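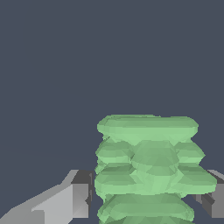
My project is on the fight at Larnosden ford, a border scuffle between two small lordships that local guidebooks like to call a great battle. I wanted to know how it got so big. The oldest account is a few lines in the Skitlow annals, and each later writer kept what was there and plonked something on top. By the end I was picturing the whole story as something like the pale green object up top, all irregular layers, with light bits on the upper faces and darker green tucked away underneath. The dark parts underneath are what I was after, and they took me most of the term!

I started with the numbers, as everyone does. The annals give the raiding party as 37 men, and they don't bother saying how many were waiting for them on the other bank. Two generations later the Umside chronicle has 200 on one side and "a multitude" on the other (thanks, very helpful). Then comes the verse version, which gives us 597 dead, a speech by the dying captain and a thunderstorm. I'm pretty fond of the thunderstorm. It only turns up in the verse, and I suspect the poet needed something to rhyme.

Karla Meléndez, my project partner, did the map work while I did the reading. She marked the old course of the river and tried to fit everyone on the bank. It's a tiny spot. More than 50 horsemen would have been queuing to get into their own battle — and that's before you add the carts the Umside writer mentions.
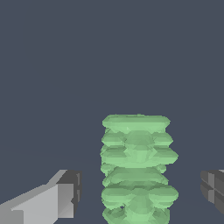
Six layers, one piled on top of another.

The bit I found hardest was the motive. The annals say the quarrel was over grazing and an unpaid toll. In the Umside chronicle it has become a matter of honour, and by the time of the verse the defenders are saving the entire valley. Our supervisor, Morenike Abubakar, told me to look at who was paying each writer, and I wish I'd done that in August instead of the week before the draft was due. The Umside monks were arguing with their neighbours over the same toll, so a heroic defence of the ford suited them nicely.

I used the Adeyemi translation for all three texts, as my Latin is still at the stage where I recognise "and" and get excited. Karla checked the place names against the older spellings, and we disagreed on two of them. Both readings are in the appendix. I'd still like to see the toll records, if any survive, but the archive only opens to students on Wednesday mornings and I had a lab every single week.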